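Robots at the Packing Table

Have you ever opened a box that came in the mail and wondered who put everything inside? For a very long time the answer was always a person, standing at a table, picking things up and setting them down again. At a packing warehouse in Menbridge, the answer is now sometimes a person and sometimes a robot. Let's go see!

The warehouse belongs to a company called Plulto. It sends out snack packets, tea, soup mixes, and other small things that come in bags and pouches. In May, the company set up its first pair of robot arms. The people who work there call the pair Geter, and yes, both arms share the one name.

What does Geter do?

Geter sorts packets. Packets arrive all mixed up, and each kind has to go into the right bin before it can be packed into a box. That sounds easy, and for you it probably is. You can grab a bag of chips without even looking at it! But a soft packet is one of the hardest things for a robot to pick up. A wooden block keeps its shape when you squeeze it. A packet crinkles, bends, sags, and slides. Squeeze too hard and you could crush what's inside. Squeeze too gently and down it goes.

A robot like Geter doesn't have a hand like yours. At the end of each arm is a gripper, and the gripper has two fingers. Try this at home: pick up a bag of rice using only your thumb and one finger. Where did you grab it? Most people go for the top edge, where the bag is folded flat and there is something thin to pinch.
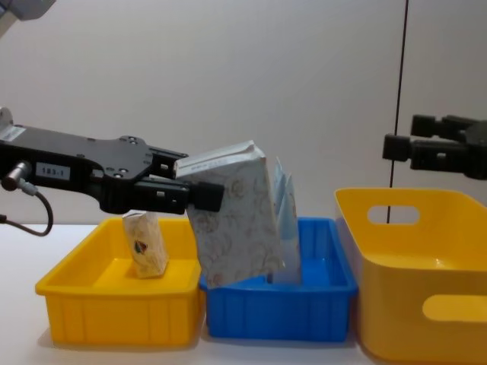
A gripper pinches a tall packet by its folded top edge at the blue bin.

Pinching the edge works well for a lot of packets, but the rest of the packet is left to dangle, so the arm has to move smoothly. If you carry your bag of rice across the kitchen with two fingers, you'll feel it swing. Now imagine doing that 31 times in a row without bumping anything. Your fingers would be tired. Motors don't get tired the way fingers do (they can wear out, though, and then somebody has to fix them).

So what do the people do now?

This is the part we wanted to find out about most. Aivar Toom has worked at the packing tables for 18 years. He used to sort packets for most of the day, and by the evening his wrists hurt. Today he runs Geter's station. He decides which bin each kind of packet goes in, he watches for mistakes, and he steps in when something goes wrong.

"The first week I was stopping it all morning," Aivar told us. "It would try to pick up two bags stuck together, or it would grab one in the middle and fold it up like a taco. You learn what it finds hard. Shiny ones, flat ones, anything lying under something else."

When a new kind of packet comes in, Aivar and his coworkers practice with it first. They lay it down in different ways, flat or standing up or leaning on something, and see which ones the robot can manage. They write down what happened and pass their notes to the engineers at Tamihana, the company that programs the arms. Six people at the warehouse have been trained to do this so far, and the training took 6 weeks.

Not everybody likes the change. Some workers miss chatting across the table while they sorted, because now they stand farther apart. Some worried that the robot would take their jobs, and that's a fair thing to worry about. In some workplaces, machines really have meant fewer jobs. Plulto says that everyone who was sorting before still works there, but the jobs are different. There is less lifting and reaching and more watching, checking, and solving problems. One worker told us she liked the old job better. Aivar likes the new one, except for the beeping.

People still do plenty of things at the tables that Geter can't. They notice when a seal is leaking. They can smell when a tea bag has split open. They wrap the fragile orders by hand and write the thank-you cards.

Words to know

Automation: using machines to do work that people used to do by hand.

Gripper: the part of a robot arm that grabs and holds things.

Station: the spot in a workplace where one kind of job gets done.

Try it yourself

Find three bowls and a pile of small packets from the kitchen (ask first!). Choose a rule for each bowl, such as tea in one and sauce in another. Now sort them using two spoons as your gripper. Which packets were hardest to pick up? What would you change about your spoons to make the job easier?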